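Your Questions About Our Season at the Holtden

I run the front of house and answer the inbox for our little theatre company, so these are the things I get asked most. If yours isn't here, send me a note and I'll add it (eventually).

What's on this season?

Two plays. Trorkus opens in July. It's a two-hander about a pair of sisters running a ferry that hardly anyone catches any more. Gurnano follows in spring and it's a comedy, mostly, though I cried at the first read-through and I wasn't the only one.

How long does Trorkus run?

Straight through with no interval, and it's 70 minutes. Please go to the loo first! The seats are close together and the ferry deck comes nearly to the front row, so getting out halfway means stepping over a fair few knees.

Can I come in late?

There's one spot, after the first song, when I can sneak you in at the back. Miss that and I'm afraid it's the foyer couch. I hate doing it to people, especially when the bus has let them down.

Is it suitable for kids?

I'd say twelve and up for Trorkus. There's swearing, a bit of stage smoke and one very loud horn. Gurnano is gentler, and my own nine-year-old is coming to that one. 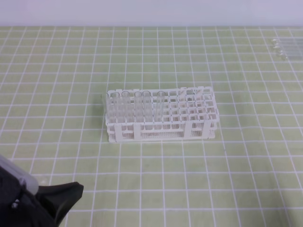 A regular wrote in to say the horn made her jump clean out of her seat last time we did this play, and could we please put a sign up. Fair call. There'll be one on the door and I'll mention it when I tear your ticket. The horn goes off close to the end, if you'd like to have your fingers ready.

Where do I sit?

Wherever you like. Seating is unallocated and the doors open fifteen minutes before the show. If you need an aisle or a spot for a wheelchair, tell me when you book and I'll hold it for you. The ramp is on the Leiva Street side, and the door there is heavy, so ring the bell and I'll come round.

Can I bring a drink in?

Yes, in a plastic cup. The bar does wine, beer, cider and a decent ginger beer. No chips please, the room is tiny and the actors can hear every crunch.

Are you part of the big theatre up the road?

No, but we get their mail. They seat 700 and have a proper car park. If your ticket has a row and seat number on it, you're meant to be there and you should probably get going.

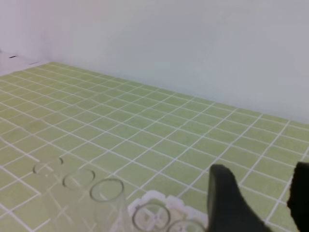
TICKETS AND REFUNDS

Can I swap my night?

Sure, as long as you email me by noon on the day. I can't swap for a Saturday if it's sold out, and it usually does sell out, so get in early for those.

Do you give refunds?

If we cancel, you get everything back. If you can't make it, I'll try to resell your seat and refund you if I manage it.

Do you do concessions?

Students, pensioners and anyone working in the arts. I don't ask for a card. Groups get a discount too, just email me before you book, as the website can't work it out for itself.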